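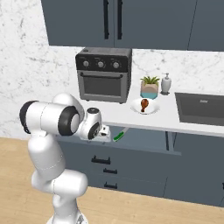 Open drawer under a kitchen counter, with a green-handled utensil inside.

To: brennan-residents
From: Ward Van Leeuwen, Residential Services Office, Merneton
Subject: Re: [brennan-residents] Draft rules for the shared kitchens

Dear residents,

Thank you to everyone who wrote in response to the draft rules for the shared kitchens in Brennan House. The office has read all of the replies, including those sent to me privately. Muireann Fahy's message raised most of the points that others also made, so I am answering it on the list, with her permission. The part I am replying to is copied at the foot of this message for those who joined the list after it was sent.

Drawers and cupboards

The draft said that all utensils left in the drawers would be treated as common property. We accept that this was worded too broadly. The revised rule will separate the two uses. The drawers nearest the stove are for shared items, and anything placed in them may be used by any resident of the floor. The drawers below the window are for personal items and will carry the room number of the person using them. Labels are available from the front desk. Please do not write directly on the drawer fronts, as the ink used last year could not be removed and the fronts on the upper floor had to be sanded.

Good knives and anything of sentimental value should be kept in your own room. The office cannot replace items that go missing from a shared space, whether or not the drawer was labeled.

Muireann also asked who decides what is "surplus." Under the revised text, the office will not remove anything from a kitchen without notice. A list will be posted on the inside of the kitchen door 18 days before any clearing takes place. An item that is claimed in that time stays where it is. Unclaimed items will be offered to the Dorkley Road household exchange, and anything the exchange does not want will be recycled.

Refrigerators

I am sorry to say that we cannot agree to a separate refrigerator for each pair of rooms. The wiring in the older wing will not carry the load, and the electrical contractor, Zullus, has confirmed this in writing. A copy of the letter may be read at the office during opening hours. The shelves will instead be assigned by room, with the door racks left open to everyone. Food without a name and a date may be thrown away on cleaning mornings. This has been the practice for some years, and the new rules only put it on paper.

Residents who need to store medicine at a low temperature should contact me directly. A locked unit is kept in the office for this purpose, and there is no need to explain the medicine or the condition.

Cleaning

The draft proposed a weekly rota drawn up by the office. Several of you pointed out that the second floor already has a working arrangement and would prefer to keep it. That seems reasonable. Any floor that sends us a written arrangement by the end of the notice period may follow its own, provided that it covers the following:

Counters and sink wiped down after each use
Stove top and oven cleaned weekly
Trash and recycling taken to the yard before collection
Drawers emptied and wiped out once each term

Floors that do not send an arrangement will use the office rota. Cleaning cloths and dish soap will be supplied in either case. Scouring powder will no longer be supplied, following damage to the counters, and I would ask residents not to bring their own.

Quiet hours

Several replies concerned noise. The draft closed the kitchens overnight, which would have been unfair to those who work late shifts at the hospital and the depot. The kitchens will stay open at all hours. Blenders, mixers and similar appliances should not be used during quiet hours, and the door should be kept shut. If there is a repeated problem, please write to the office before raising it on this list. Two recent exchanges here became more personal than they needed to be, and I would prefer that we did not see another.

Charges

There is no plan to introduce a kitchen charge. Muireann is correct that the figure of 717 dollars appeared in the draft budget under "kitchens." It covers replacement of the extractor fan in the older wing and comes from the repair fund. It will not be passed on to residents. The line should have been described more clearly, and it has been corrected in the version now held at the office.

Next steps

The revised rules will be posted on the notice boards and sent to this list. They take effect in June, at the start of the summer term, and the existing rules apply until then. Comments on the revised text may be sent to the list or left in the box at the front desk. Anonymous comments will be read, although we cannot reply to them.

Residents who would like a printed copy in large type may ask for one at the desk.

Yours sincerely,

Ward Van Leeuwen
Residential Services Office
Merneton

On 24th March, Muireann Fahy wrote:

> Dear Mr. Van Leeuwen and all,
>
> I have read the draft kitchen rules and discussed them with others on
> the second floor. We support having something in writing, but we have
> concerns about several sections.
>
> Section 2 makes everything in the drawers common property. Many of us
> bought our own utensils when we moved in and have nowhere else to keep
> them. The same section lets the office remove "surplus" items – who
> decides what is surplus, and how will the owner know?
>
> Section 4 sets a rota. Ours has worked well, and we would ask to be
> left to run it. We would also like the office to look again at having
> one refrigerator for every two rooms, as was suggested last year.
>
> Closing the kitchens overnight would leave people on late shifts with
> no way to cook a meal. Please reconsider this.
>
> Lastly, the draft budget shows 717 dollars for kitchens. Is this a new
> charge? If so, it should have been announced separately.
>
> With thanks for your time,
> Muireann Fahy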